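November
By A. Mihăilă

Can a Robot Heat Up Lunch Yet? Project report, Household Tasks group

Our question was simple. Can the two-arm setup in the Illis lab do a kitchen chore start to finish, without a person stepping in. We picked the microwave because everyone has one and everyone thinks it's easy. Open door, put bowl in, close door, press button. Four steps for us, a lot more for the arms.

Background, short version. We read the Wellero group's notes on drawers and cabinets first. Drawers are nicer – they slide in one line. A microwave door swings, so the hand has to follow a curve, and if it follows the wrong curve the whole oven gets dragged across the table. That happened a lot in the first week. We ended up putting rubber feet under it, which is maybe cheating. At home you don't glue down your microwave for the robot.

Method. We steered the arms by hand for 40 practice runs and saved the joint positions, then trained on those with Jisano (the software the lab already had, we didn't compare with anything else, no time). Each attempt got a limit of 5 minutes. After that it counts as a fail even if the arm was almost there.

What went OK: pulling the door. Once the grip is good the swing is pretty smooth. Grip too low and the fingers slide on the window, so we went for the top edge of the door in all the later runs.

What did not go OK: basically everything with the bowl. The second arm has to get past the door, which is only open as far as the first arm can pull it. They bumped elbows twice and we had to restart teh controller. We used dry rice in the bowl, not soup, for obvious reasons.

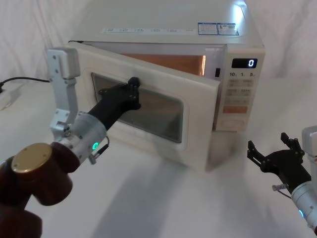

Fig. 1. Left gripper holding the door partly open by its upper edge, right gripper open and not touching anything.

Buttons. Didn't get far. The panel has a grid of small rectangular buttons with faint printing and the gripper fingers are wide, so it tends to press 2 at once. A dial would be easier I think. We talked about a pen tip on one finger but then you can't hold a bowl with it.

So can it do the chore? No, parts of it. It opens the door better than I expected and closing is just a push. The middle is missing. A person does the whole thing in seconds while looking at there phone.

Still to do – more runs with the door at diffrent starting angles, a lighter bowl, and taking the rubber feet off. Budget left is 600 and most of that should go to softer finger pads.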